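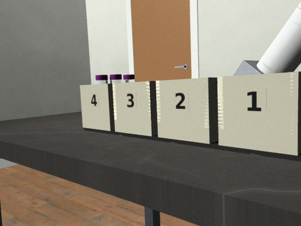
Teaching by Hand: An Interview with Rowena Dalisay of the Odera Laboratory Skills Program
Published 21/12/2025

When the Odera program began training robot arms for clinical laboratories, its staff assumed that most of the effort would go into software. According to Rowena Dalisay, who leads demonstration work at the program's Hurkusberg site, the larger share has gone into people. "An operator has to show the task well before any machine can learn it," she said. "We underestimated how much practice that takes."

The task under study is the sorting of capped sample tubes into numbered blocks. Operators work in simulation, steering the arm with a hand controller while the system records every movement of the joints and the gripper. Each operator completes eight practice runs before any recording is kept. The present collection stands at 200 demonstrations, of which 135 have been accepted for training. 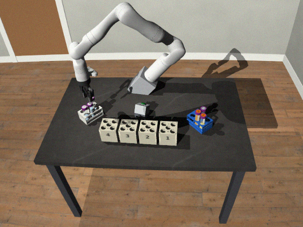 The simulated sorting station, with the arm over the white rack and the four numbered blocks in front.

Ms. Dalisay explained that a demonstration may be rejected even when the tube arrives where it should. Hesitation is the most common reason. "If the operator stops above a tube to think, the robot learns to stop there as well," she said. "We ask people to decide on the route first and then move." Of the rejected recordings, 54 were set aside on this ground alone.

Tane Pirihi, who trains new operators at the Tevier site, spoke in favor of guiding a physical arm by hand during the first lessons. The trainee holds the wrist of the arm and leads it through the motion, and remote control is introduced later. "People understand the reach of the arm much sooner when they have felt it," he said. Ms. Dalisay was more reserved. In her view, operators who begin by hand tend to rely on touch, and must then learn to do without it. The two sites have agreed to compare their methods under a shared protocol, named Flukadden, which was adopted in September. 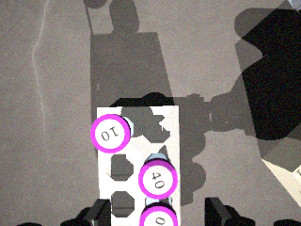
Camera views were the subject on which both interviewees had the most to say. Operators at Hurkusberg may switch to a close view whenever they wish, and Mr. Pirihi considers that new trainees do so too early. In such a view the fingers stand on either side of the rack and the numbers on the caps can be read, although the 10 is upside down and the 40 lies on its side. The shadow over the upper part of the rack also hides several of its holes. "A trainee will look for a free hole in the dark part when there are two in plain sight lower down," he said. He advises trainees to choose the destination in the wide view and to use the close view only for the final approach.

Ms. Dalisay agreed with the advice but would not make it a rule. Experienced operators, she noted, change views often and without any loss of smoothness – their recordings are among the best in the collection.

Asked about the next stage of the work, she said that the program intends to record corrections as well as complete demonstrations. An operator would watch the robot attempt the task, take control when it strays, and hand control back once the arm is on course. Mr. Pirihi is preparing the training notes for this stage, and operators at both sites will be invited to comment on them before they are put to use.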